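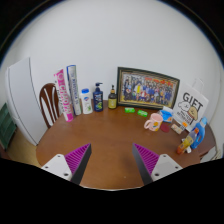
Storing bottles on a round table pushed against a wall

Posted in Home & Storage, January
1560 views

I have one round wooden table that has to serve as storage for shampoo, body wash, detergent and a few tall cartons, because the cupboard space in the apartment is already used. The table stands against a flat wall, so only one point of the rim touches it and the row of bottles at the back has a gap behind it at both ends. The finish is a clear gloss over medium brown wood.

Three things I would like to settle. First, whether pump bottles and tall boxes can share one row without the boxes tipping. Second, whether the finish needs protection from detergent and shampoo drips. Third, what to do with half-finished drink bottles, which end up on the same surface and get left there for days.

The table is a Sedia, bought used, no paperwork. I would prefer not to drill into the wall or the table.

Gitcombe_flat41

Posted by cerex_shelf

Boxes first. A tall carton on a narrow base tips when it is half empty and the contents have shifted to one side. Put the cartons at the point where the rim meets the wall, so they have something flat behind them, and let the bottles run outward from there. Pump bottles are heavier at the base and can stand in the part of the row that has the gap behind it. Turn the pump heads so that they point inward, toward the middle of the table. If a head gets knocked, the product lands on wood you can reach and wipe.

On the finish: it depends on what it is. Lacquer tolerates a drip for an hour or two. Shellac does not tolerate much, and anything with alcohol in it will mark it. Test under the table edge with a cotton swab and a little rubbing alcohol. If the swab drags and the spot goes tacky, treat it as shellac and put everything on a tray.

I use a plain shelf liner from Cerex, cut to a strip 12 inches deep with the back edge curved to match the rim. Trace the curve on newspaper before cutting. The strip lifts off in one piece for washing.
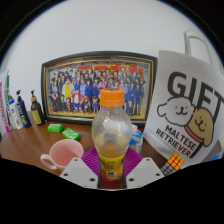
Drink bottles should be kept out of this arrangement altogether. Juice and sweetened tea leave a ring that is harder to remove than shampoo, and a bottle with only a little left in it goes over easily. Empty it, rinse it, put the cap back on and recycle it. The same goes for mugs: if it is empty, it belongs in the sink.

Posted by orban_2168

Trays are fine. I have an Orbán one, steel, and it scratched my table, so put felt under it.

Posted by lowgloss

The previous replies cover the finish. I would add something about what stands next to what. 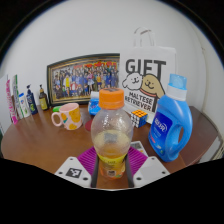 Cleaning products and drinks need separate surfaces, or at minimum opposite sides of the table. The risk is ordinary inattention at six in the morning, and it is greater if there are children in the home. A clear bottle of yellowish drink with an orange cap, standing a short reach from a big blue detergent bottle and with a Rubik's cube between the two, is exactly the grouping I would break up. The cube goes to a drawer, the drink goes to the refrigerator, and the detergent goes to the floor of a closet or a high shelf with a latch.

Detergent also has a mechanical problem on a round table. The large handled bottles are heavy when full, and people drag them by the handle in place of lifting them. Grit under the base then cuts an arc into the gloss. If it must stay on the table, give it its own mat — silicone or rubber, larger than the base on all sides — and lift it every time. Check the underside of the mat once a month, as some rubber compounds discolor lacquer if left in one place. Silicone is the safer choice of the two.

For the gap behind the row, skip filler pieces. Leave it open so you can get a cloth in.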